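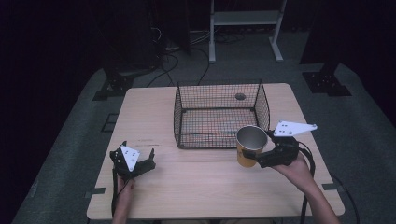
Week 6 handout: Reading claims about household goods

Module: Consumers and Evidence
Bring this to the seminar with your marked-up copy of the Skorkolico leaflet.

1. What sort of claim is it?

Last week we sorted advertising claims into those that can be checked and those that can't. "Made for the way you live" belongs in the second pile and you should waste no ink on it. The first pile is smaller than most of you thought. When I asked for checkable claims in the Skorkolico leaflet I got 24 back from the group, and on a second reading most of them fell over. "Lasts longer" is the usual offender. Longer than what? Under what use? A claim with its comparison missing is only half a sentence, and the seller is hoping you will fill in the other half kindly.

2. The word "tested"

"Tested" says that a test took place. It does not say that the product passed, or that the test was any good. Look at how Zurau words the guarantee on its steel tableware: "tested to 100 wash cycles". You would like this to mean that the finish was unchanged after 100 washes. It could equally mean that they stopped at 100 and wrote down whatever they found.

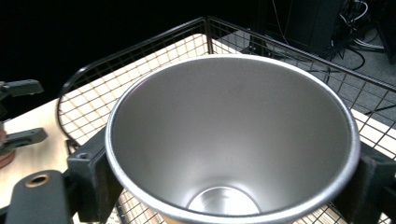

Ask, too, who did the washing. A works laboratory uses one detergent, one temperature and an evenly loaded machine. Your kitchen uses whatever was on offer, and somebody always leaves a fork in the wrong place. I am not saying Zurau is dishonest. I am saying the sentence has been built so that we can't tell, and a firm with a good result usually has no trouble printing it.

3. Small samples and happy customers

The Mnguni survey is in your reading pack, page 3. It reports that most owners were "satisfied or very satisfied" with their dining furniture. Now read the small print. The form went out to 165 buyers and 21 sent it back. We know nothing at all about the rest. They may be delighted, they may have thrown the thing in a skip. People who answer surveys are often those with strong feelings or an interest in the prize draw, and this one had a prize draw.

Note also when the form was sent: in March, to people who had bought in the winter sale. Whatever they thought of their new table, they had not lived with it for very long. Satisfaction in the first weeks mostly measures relief that it arrived.

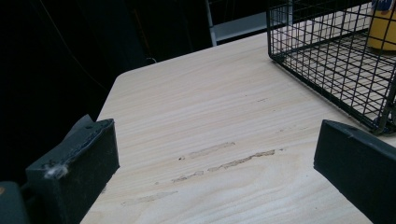
A survey of wear would have to go back to the same owners years later and ask about marks, loose joints and whether they would pay the same money again. It costs more and the answers are less cheerful, so you will seldom see one in a brochure.

4. "Hard-wearing" and other scales with no numbers

Doltness grades its surfaces as standard, tough and extra tough. There is no published method behind the grades. Treat them as price bands until shown otherwise.

For the seminar

Choose one claim from the Doltness pages and rewrite it so that it could be proved wrong. Keep it to two sentences. Then write down what evidence you would ask the firm for, and what you would do if it didn't reply.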